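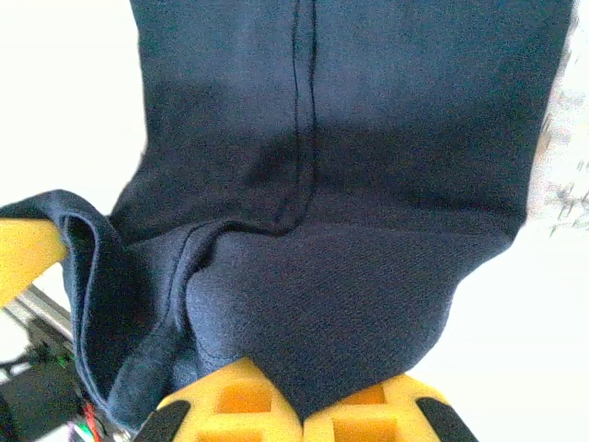 Von Mansa Fiadzo, Redakteurin für Technik und Arbeit
16.10.21

Am Ende soll ein Stapel liegen. So steht es im Projektantrag, und so erzählt es der Teamleiter im Labor in Kuditz, noch bevor der Kaffee durchgelaufen ist: Wäsche rein, Stapel raus, dazwischen kein Mensch. Ich bin einen Vormittag geblieben und habe vor allem gesehen, wie lange ein Stück Stoff in der Luft hängen kann.

Ayaaba heißt das Verfahren, und sein Grundgedanke ist schnell erklärt. Statt ein Kleidungsstück von oben zu filmen und seine Form zu berechnen, lernt das System von Vorführungen. Menschen steuern die Greifer von Hand, die Bilder werden mitgeschnitten, auch die aus der Nähe, direkt am Handgelenk des Roboters. Ein neuronales Netz soll daraus ableiten, welche Bewegung auf welchen Anblick folgt. 1.753 solcher Vorführungen stecken in der aktuellen Fassung.

Aus der Nähe ist dunkelblauer Strick freilich ein undankbarer Anblick. Eine Naht läuft nach unten, biegt ab, mündet in eine zweite, die einer Falte folgt. Gehört sie zum Ärmel, zum Hosenbein, zur Tasche? Ich hätte es von dort aus nicht sagen können. Die Gruppe behauptet, das Netz müsse es auch gar nicht wissen. Es genüge, wenn es den nächsten Griff finde. Das mag sein. Es ist allerdings auch eine bequeme Auskunft, denn was das Netz weiß, lässt sich damit nicht mehr prüfen.

Bleiben die Zahlen. In der Auswertung, die das Team im November einreichen will, stehen 510 Versuche, davon 181 ohne Eingriff bis zum Ende gefaltet. Das ist gut ein Drittel. Im Entwurf heißt es dazu »robustes Verhalten bei verformbaren Objekten«. Wer zu Hause zwei von drei Pullovern noch einmal zusammenlegen müsste, fände vermutlich ein anderes Wort.

Interessanter ist, was als Erfolg zählt. Gefaltet heißt: Die Fläche liegt unter einem festgelegten Grenzwert. Ob die Ärmel innen liegen, ob der Kragen oben ist, wird nicht erfasst. Ein ordentlich gedrücktes Knäuel könnte die Prüfung nach meinem Verständnis bestehen. Auf Nachfrage heißt es, man arbeite an einem strengeren Maß.

Dazu kommt die Auswahl. Geübt und getestet wurde mit 40 Kleidungsstücken, und es waren beide Male dieselben. Was mit einer fremden Bluse passiert oder mit einem Hemd, das auf links gedreht ist, steht in keiner Tabelle. Eine zweite Gruppe in Grudovberg will den Versuch mit eigener Wäsche wiederholen. Auf deren Ergebnis würde ich eher warten als auf das nächste Video.

Man kann der Arbeit trotzdem etwas abgewinnen. Weicher Stoff hat keine feste Form, jede Berührung verändert ihn, und ältere Ansätze, etwa der Vorläufer Kostel aus demselben Haus, kamen über das Ausbreiten kaum hinaus. Dass zwei Greifer ein schweres Stück überhaupt aufnehmen und umgreifen, ohne für jede Falte eine Regel zu brauchen, ist ein Fortschritt. Ein Produkt ist es nicht, und der Antrag für die nächste Förderrunde spricht bereits von Wäschereien.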